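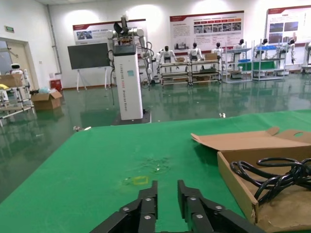 Início Conjuntos de dados Documentação Contato

Dados > Hidrologia > Prultia > LEIA-ME

# Prultia – níveis e vazões de pequenos cursos d'água

Versão publicada em 15/1/22.

## Apresentação

O conjunto Prultia reúne medições de nível e vazão obtidas em 15 estações da bacia do rio Tanasarn. A manutenção cabe ao Instituto Alter, responsável também pela revisão das séries.

## Conteúdo

- estacoes.csv – código, altitude e área de drenagem
- niveis.csv – leituras a cada 15 minutos, em centímetros
- vazoes.csv – médias diárias, em metros cúbicos por segundo

Os arquivos adotam codificação UTF-8 e ponto e vírgula como separador. Valores ausentes são deixados em branco.

## Controle de qualidade

São publicadas apenas as séries mensais com 90% ou mais de leituras válidas. Quatro estações passaram por troca de sensor em outubro; nelas, o campo "revisao" recebe o valor 5.

## Limitações

As curvas-chave da estação Nutov não foram atualizadas para cheias. Desaconselha-se o uso dessas vazões em projetos de drenagem.

## Licença

CC BY 4.0. Solicita-se a citação do conjunto e da versão utilizada.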